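Revision note, March 21, 2022: Section 4 replaces the loose sheet supplied with earlier Steltora workstations. Discard the old sheet.

# 4. Keyboard: placement, connection and cleaning

This section applies to full-size wired keyboards with a US layout used on the Steltora bench. Compact keyboards are covered in Section 5.

## 4.1 Before you start

You will need:

- the keyboard and its cable
- two lint-free cloths
- a soft brush with bristles no longer than 30 mm
- isopropyl wipes
- a keycap puller (wire type)

**Caution:** Do not use a plastic ring puller on the wide keys. It can twist the stem and crack the clip under the cap.

**Note:** The bench top must be clean before the keyboard is set down. Grit under the rubber feet will mark a white surface, and the marks do not polish out.

## 4.2 Placing the keyboard

1. Wipe the bench top from back to front and let it dry.
2. Set the keyboard down flat with both tilt legs folded in.
3. Turn it to the angle at which you type. The keyboard does not have to be square to the bench edge.
4. Press down on each corner of the housing in turn. If it rocks, check that both tilt legs are fully closed.
5. Route the cable behind the monitor stand. Leave enough slack to turn the keyboard without pulling on the plug.

**Note:** On the Prostuvwood bench top, keep the keyboard clear of the cable slot. A foot resting over the slot will cause a slow rock that is easily mistaken for a bent housing.

## 4.3 Connecting

1. Shut down the workstation.
2. Insert the plug into the lower rear port. The upper port is reserved for the label printer.
3. Start the workstation and wait for the login prompt.
4. Press Caps Lock once. The on-screen indicator should change. Press it again to return to lowercase.
5. If the indicator does not change, go to 4.6.

## 4.4 Key check

Carry out the key check after installation, after cleaning and whenever a keycap has been removed. Open the Vurnis test page and work in the order given.

1. Press Esc. The test page clears.
2. Go down the left column: tilde/backtick, Tab, Caps Lock, Shift, Ctrl, Win. Each key must register once per press.
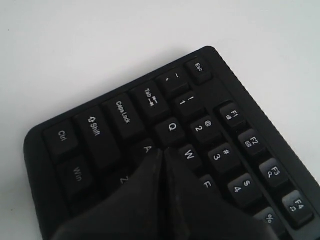
3. Press the number keys from 1 through 0 without Shift. The page shows the numerals.
4. Hold the left Shift key and repeat. The first five results must be `! @ # $ %`. Any other sequence means that the workstation is set to a different layout. Correct the layout setting before continuing.
5. Press each function key once. Do not hold them down.
6. Test the letter keys row by row, then the space bar.
7. Save the result under the bench number.

**Note:** The Win key opens the system menu and takes the focus away from the test page. Press Esc to close the menu, then click on the page to continue.

## 4.5 Cleaning

Clean weekly, or after any work that produces dust.

1. Shut down the workstation and unplug the keyboard.
2. Hold the keyboard upside down over a tray and tap the back lightly.
3. Brush between the rows, working away from the Esc corner. Dirt collects against the rim of the housing, so brush along the rim last.
4. Clean the key tops with a wipe. Do not scrub the printed legends.
5. Dry the housing with a cloth.
6. Wait 30 minutes, reconnect and repeat the key check.

**Caution:** Never spray liquid directly onto the keys.

To clean under a cap, lift it straight up with the wire puller. Shift, Caps Lock and Tab are wider than the letter keys and may have a wire stabilizer. Stop if you feel resistance and refer to the keyboard maker's instructions.

## 4.6 Faults

| Code | Symptom | Action |
|---|---|---|
| 102 | No keys register | Reseat the plug and restart the workstation |
| 102, repeated | No keys register after restart | Try a known good keyboard in the same port |
| 403 | One key repeats | Clean under the cap and repeat 4.4 |
| none | Wrong symbols with Shift | Check the layout setting |
| none | Keyboard rocks | See 4.2, step 4 |

If code 403 returns after cleaning, replace the keyboard. Do not open the housing. Replacement requests go to Yanti Pillai, with the bench number and the saved test result attached. Layout changes on shared benches must be approved by Irfan Tambunan.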